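Godfrey Okoth has been cleaning worktops and tables at the Sidia building for nine years. He starts at 5 in the morning and is usually done before anyone wants the kitchen.

"White is the hardest," he says. "On a dark top you can miss a crumb and get away with it. On white you see every speck."

He goes over each surface dry first, then with a damp cloth.
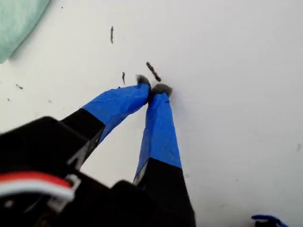 Small dark bits on a white surface.

Okoth buys his cloths from Drorik, 28 to a pack, and washes them at 70 degrees. Sprays he uses less than he did.

"People spray straight on to the crumbs and then they're pushing paste about," he says. "Pick up the bits, then wipe. My mother did it that way."

On Sunday he does his own kitchen. The worktop there is brown.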